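Clearing Off the Bed Before Bedtime

A bed is the largest flat surface in most bedrooms, so it collects things. Bags get set down on it, a drink gets left there, and by nine at night there is no room to lie down. The usual fix is to push everything to one side or onto the floor, and then the floor needs clearing in the morning. The method below takes one trip around the bed and one trip out of the room.

Before you start, get a small trash bag and one basket or tote. A shoe box will do. I use a Ketska tote because it stands up by itself.

Start with anything that can hold liquid. Cups, bottles and jars come off first, even if you think they are empty.

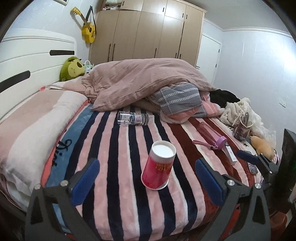
Liquids are the main risk to a fleece blanket. A spill on smooth cotton spreads out and you see it right away, but fleece lets it sink between the fibers and you find it later with your elbow. Check the caps before you lift anything. A pink plastic water bottle with a carrying strap, like the one lying beside the slim white box, should be picked up by the body and kept upright, as a strap lets it swing. Turn a paper cup right side up over the trash bag in case there is a little left in it. Paper cups go in the trash and glass bottles go in the tote.

Next, take electronics and small hard items. Phones, chargers, combs and hair clips slide into the folds as soon as you move the blanket. Put them straight on the nightstand.

Bags and packaging come third. Look inside every gift bag before you fold it flat. Crumpled plastic can be smoothed out and saved or thrown away, but decide now.

Soft things go last. Stack plush toys against the headboard, hang up clothing, and fold any extra blanket in thirds along the long side.

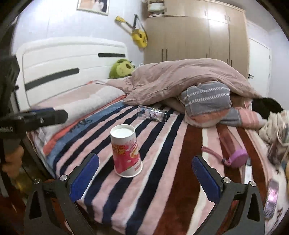 Once the top is clear, shake the blanket from the foot of the bed. Two shakes are enough for crumbs. If the pile looks flat, brush it in one direction with a dry, soft clothes brush. Wash fleece in cool water with no fabric softener and dry it on low.

If you want to keep a drink near the bed, give it a fixed spot. A 4 inch coaster on the nightstand works. Doing this every evening keeps the job short.

Comments (3)

flollivden706: The phone tip is right. Mine went through the wash inside a duvet cover in July.

Cimo: What about a heavy quilt? I can't shake mine alone.
 
marl_k: Cimo, hang it over a railing and pat it down. Works for me.

We use cookies to remember your settings. Accept | Manage

Contact us | Copyright Flollivden Home Pages | Back to top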